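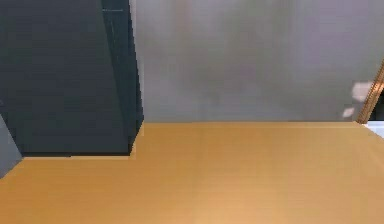 The Savton furniture works opens its doors to the public once a year, in March, and I finally went. My kitchen table came from there secondhand, and has outlived two sets of chairs and one dishwasher, so it felt a bit like visiting its parents.

Savton is a small town with a large parking lot. The lot was full by nine thirty, and a man in a reflective vest sent the rest of us into a field behind the Curnon feed store, where we learned which cars had good tires. From there it was a ten-minute walk along the river to the factory gate. You get a paper wristband, a pair of foam earplugs and a map that has north on the left.

The tour begins in the lumber yard, which I had expected to be the dull part. I could have stayed there all morning. Boards are stacked by species and thickness with little sticks between the layers to let the air through, and the stacks sit under open-sided sheds until they are ready for the kiln. Our guide said people always ask how long this takes, and the answer is longer than the sales department would like. A boy near the front asked whether the wood gets bored. She said some of it probably does.

Then it's earplugs in and into the main hall. Savton has 133 people on the payroll, and on open day a good many of them seem to be assigned to stopping visitors from touching the planer. I watched a rough gray plank go in one end and come out the other looking like something you could charge money for. The next machine cuts the edges square, and after that the boards are laid out side by side on a long bench, where two women flip them over and swap them around until the grain agrees with itself. They do this by eye. I asked one of them what she was looking for and she said, "That," and pointed, and I nodded as if I'd seen it.

Gluing up is a lot of clamps. If you have ever owned four clamps and felt well equipped, skip this room.

The finishing department was behind glass, so we lined up along the window like people at an aquarium. Most of what they make these days gets oil, though the Ramalho line (dining tables, benches, a sideboard as long as my car) is lacquered. They had the same tabletop on show in both finishes, and visitors were invited to vote by dropping a wooden bead in a jar. Oil was winning easily. I voted lacquer. I have met my family.

Lunch was in the staff canteen, 86 steps up according to a sign on the stairs that seemed proud of it. The soup was good, the rolls were better, and the coffee tasted like it had also been through the kiln. You eat at Vikik tables, the cheap range, and they have clearly been used hard. Ring marks, dents, somebody's initials. It was the best advertising in the building – much better than the showroom, where everything had a bowl of fake lemons on it.

The seconds sale is in the old boiler house and is, I suspect, why the parking lot fills up. By the time I got there the stools were gone and two couples were having a very polite disagreement over a bookcase. I found a side table for $198, marked down for a knot that I had to ask someone to show me. It didn't fit in the trunk. It did fit in the front passenger seat with the belt on, and the car beeped less once I buckled it.

Admission is free, the earplugs are yours to keep, and if you want a stool, go to the boiler house first and do the tour afterward. Wear shoes you don't mind getting muddy in that field.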